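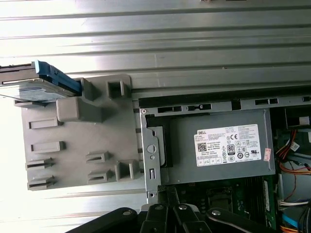

Visits > Lab reports > Clondirby

Search visits Go

Open afternoon at the Baloyi lab, May 8, 2020

The Kuvo project at Baloyi studies how a robot arm can learn to take apart used office computers. We had two hours there and spent most of it on the drive removal work.

The training set holds 624 demonstrations. The method splits each job into short stages and learns a separate grip for each one. A wrist camera supplies all the input. 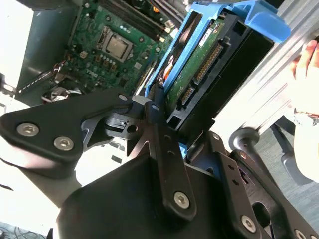
The group compared this with a single policy trained on the same data. Over 349 test runs the staged version failed less often, mainly at the point where the carrier meets the bay. Five runs were thrown out for a loose cable.

We use cookies to improve this site. Accept

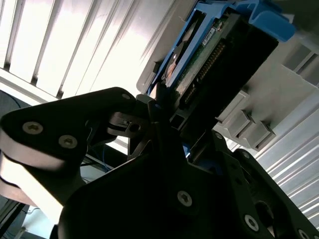

Blue drive carrier at the gripper, beside the drive bay.

Cases from other makers are still a weak spot. The group plans to try them in June with Dutia, which has offered around 3199 scrapped machines. Parking is behind the building.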